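From: Ailsa Rennie
To: hillwalk-snacks list
Date: 19 May 2018
Subject: Re: [trailfood] crackers vs. tortillas on longer trips

Grakell wrote:

> I've given up on crackers completely. On the December trip I opened
> the food bag on the second night and it was dust. I ended up pouring
> it into the soup, and my brother still brings it up. Tortillas fold,
> they don't care if you sit on them, and you get more calories for
> the space. Is anybody still carrying crackers past the first day? And
> if so, what on earth are you keeping them in?

Me! I am! Hand up over here, still a cracker person after all these years, and I'm not ready to be talked out of it.

I get the tortilla argument, I really do. I ate them for a whole summer when I was doing the lake loop with Uter, and for the first couple of days they were great. After that they went sort of gummy and stuck together in one big slab, and I was peeling off bits and calling it lunch. Peanut butter on a wet slab is not a meal I look forward to. What I want at the end of a long climb is something that crunches and has salt on it.

So, what I keep them in. I've tried the hard plastic sandwich boxes (fine, but they take up the same room empty as full, which drives me nuts by day three) and I've tried a cut-down oatmeal canister, which worked well until the lid split. What I use now is my cook pot. Take the crackers out of the cardboard, leave them in the inner sleeve, stand the sleeve up in the pot and stuff a dish towel or a pair of clean socks down the side so nothing can rattle. Lid on, strap around it. I came home from six days out with two broken crackers in the last sleeve and I was so pleased I told everyone in the parking lot.

The catch is that your stove can't live in the pot anymore. Mine goes in a side pocket in an old hat. If you've got one of those tall skinny pots it probably won't work for square crackers, but the little round ones would slide right in.

Thickness matters a lot too. The thin fancy ones with seeds are hopeless, don't even try. You want the dull, dense kind that feels a bit like roof tile. I weighed a sleeve of my usual ones before the last trip and got 203 grams, and that does me two lunches with cheese, or three if I'm being stingy. I'm normally not stingy.

On the calorie thing, I think you're right that tortillas win for the space, but I make it up with what goes on top. Hard cheese, the little foil packs of tuna, and a squeeze tube of honey for when I've had enough of both. Somebody on here (Tichý, was it you?) used to swear by crushing crackers on purpose and mixing them with butter and sugar for a kind of no-bake pie thing in a mug. I never got the recipe, and I'd like it please!

One more thing while I'm typing. A few people wrote to me off list about the group food order for the Mudis weekend. I have 29 names down so far and I still don't know who eats what. If you have an allergy, or you can't stand something, write to me this week and put it in the subject line so I don't lose it. I'm buying the snack stuff last, so there's still time to lobby me. Single boxes that people can grab on their way out in the morning went over much better last year than the giant bags, so I'm doing that again.

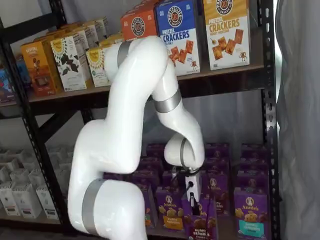
I'll also bring a spare pot for anyone who wants to try the cracker trick on the Saddle walk. Grakell, I'm putting you down for one whether you like it or not. Bring clean socks.

Ailsa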